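Mikance Gripper Kit: Set-Up Guide for Open Days
Section 9. Running the desk drawer demo

Last updated February 5, 2020

I wrote this section after our January open day at the Brineck hall, so it's full of things I wish I'd had on paper that morning. You'll need one desk with a drawer, one screwdriver, a pair of hand-held grippers and a person to work them.

1. Put the desk where visitors can get a look at it from the side. Leave room behind the operator, who will step back more than you think!

2. Set a few things on the desk top (we like flowers on a pink mat) and keep them toward the back.

3. Check that the marker cube on each gripper is tight. Wiggle it. If it moves, tighten it and wiggle it again.

4. Pick the job. Ours is the screwdriver and the drawer, and it's a crowd pleaser.

5. Let the operator warm up, both hands, no talking.

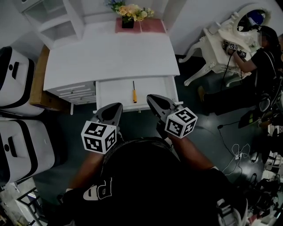
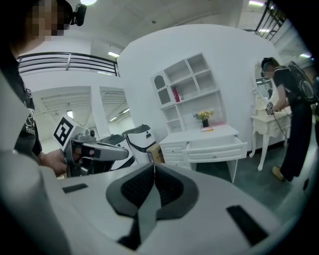
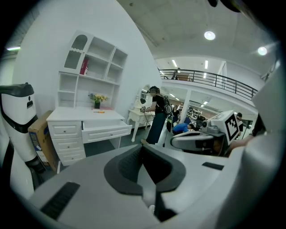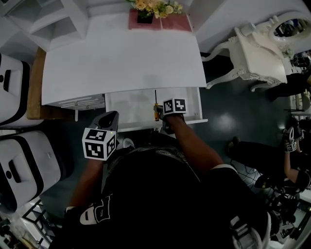
The desk and drawer, with the vanity table close by.

6. Start a new take in the Alexiou recorder and read the take number out loud. We were at 592 before lunch and finished the day on 753, and I'd have lost my place without saying them.

7. Do the job slowly, then stop with both grippers still before you end the take.

8. Put everything back where it started. Kids love helping with this part, so let them (just not with the grippers, please).

Note: If you run a second station at another table, give it its own batch of take numbers. I started mine at 856 and wrote it on tape.

Caution: Keep fingers out of the drawer while a gripper is in it. Close the drawer with your hand on the front, never by the side.

Caution: Cables on the floor will find your feet. Tape them down before the doors open, and check the tape again at midday, when it starts to curl.

If the recorder shows a red bar after step 6, unplug the Jonwood hub, wait for its light to go out, and plug it back in. I had to do that twice. Packing up is covered in the next section.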